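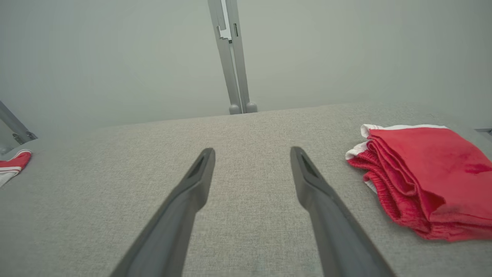
Robotic laundry folding

Robotic laundry folding is the use of a machine, usually one or two jointed arms fitted with grippers, to pick up, spread, fold and stack clothes. It has been a research topic for decades and is often named as the household chore a robot will take over first. As of August, no product sold to the public does the whole job without help.

Difficulty

Cloth changes shape whenever it is touched. A mug looks much the same from one day to the next, but a pair of shorts dropped on a bed may land in any number of ways, with the waistband hidden or one leg inside out. Simple two-fingered grippers, the sort most often used, can pinch an edge but have little feel for whether they have hold of one layer or three. Elastic and thin trim cause further trouble. Towels, being flat and square, are far easier, and many published results cover only towels.

Machines

The Koltis folder, a cabinet into which shirts were clipped by hand, was advertised as saving an evening a week. Owners complained that clipping took as long as folding. It would not accept socks, bedding or children's clothes, and was withdrawn.

Evivden showed a two-armed machine called Dawber, claiming that it folded 99 per cent of items correctly. The trial used five kinds of garment, all supplied by the firm and laid out singly beforehand. When the laundry trade group Turkodel repeated it with mixed washing, the figure fell to almost 70 per cent, and a shirt took six minutes. Evivden disputed the test but has not published one of its own on mixed washing.

Criticism

Films of folding robots are commonly speeded up, and failed attempts are seldom shown. Critics also point out that folding is a small part of the chore. Sorting, turning sleeves the right way out and putting things in the correct drawer are rarely attempted, and commercial laundries still fold most small garments by hand.

See also: Ironing machine; Domestic robot; Tumble dryer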